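Bench log / Handheld rigs

Apr 18, 2026 – Gripper pair at the desk station: jaw rebuild, cube check, drawer run

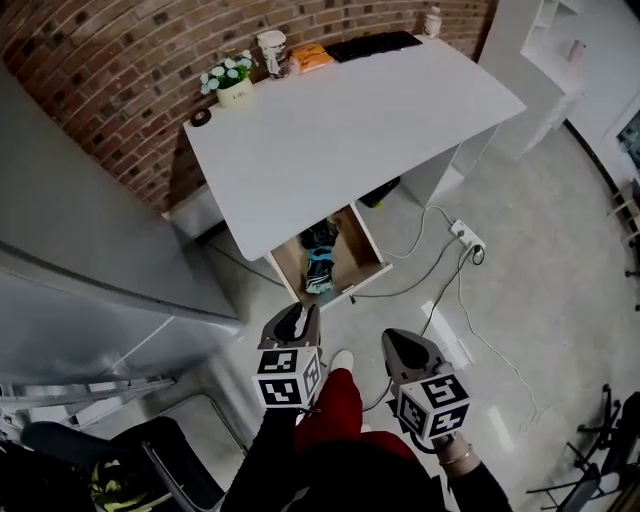
Good day on the handhelds! The left one has been bugging me ever since we moved the desk station over from Gadlow. It would close fine by hand, but the logged opening width drifted a little every time, always toward "more open than it really is." By the end of a long session you'd have a gripper that was holding a sleeve between its fingers and a log that said it was holding nothing. I finally pulled it apart this morning and found the cause in the first ten minutes, so of course it took the rest of the day to fix properly.

The set screw on the left finger carriage had backed out. Not all the way, just enough to let the carriage rock on its rail when you squeeze hard. I cleaned off the old threadlocker with a brass pick, put in a new screw from the Zarnetti kit (the short ones, the long ones bottom out before they clamp) and used the medium threadlocker this time. Also wiped down both rails and put on a very thin film of the light grease. If you can see the grease, it's too much.

While it was open I swapped the return spring. The old one was still springy but it had a shiny flat spot where it rubs the housing. The new one feels lovely, much closer to the right-hand unit. Squeezing both together, I can't tell them apart with my eyes closed.

Zeroing: full close, hold, save. Full open, hold, save. Do it 3 times and let the script take the middle value. Left came out at 109 mm open, and it came back to the same number after a whole afternoon of use. That's what I wanted!

Marker cubes next. Both cubes were tight on their mounts, but the left one had a corner of a sticker lifting, so I peeled that face and put on a fresh print. Note for whoever does this next: burnish from the center out with something soft, and look at it under the desk light from a low angle. A bubble you can't see straight on shows up right away from the side. After any new face you have to redo the cube-to-jaw calibration, even if the sticker looks dead on. I skipped it once back in September and lost a full set of takes to a tilt I could have caught in two minutes.

Calibration residuals are better on both sides than last time. The right one improved too, and I didn't touch it, so I suspect part of the old error came from the head camera strap sliding. I've marked the strap with a paint pen at the good position. Please put it back to the mark.

Drawer task with the cloth bundle: ran 30 takes in the afternoon, both hands. Approach, open the drawer, grab cloth, lift, put back, close. Tracking on the left cube dropped out in a few early takes when I rolled my wrist inward and hid it from the head camera. Keeping the elbow out a bit cures it. The Virnska logger flags those takes on its own now, and I love that, it used to mean scrubbing through everything by hand.

The cloth is a great test for the jaws. It's easy to get one fold when you meant two, and with the carriage rocking you could feel the fabric creep out. No creep in any of today's takes.

Cables: the floor on the right of the drawer is still messy. I want to run the leads along the wall and get the power strip up off the floor before the next long session. Longo has adhesive channel in stock and I've put it on the order list.

Service interval: I'm changing the set screw check from "when it feels off" to every 200 takes, both units, and writing it on the sheet inside the case lid. Takes a minute with the small hex driver.

Still open:
– spare return springs, we're down to the last one
– print more cube faces on the matte stock, the glossy sheet glares
– right trigger has a faint click near full close. Doesn't show in the log. Listen for it next time.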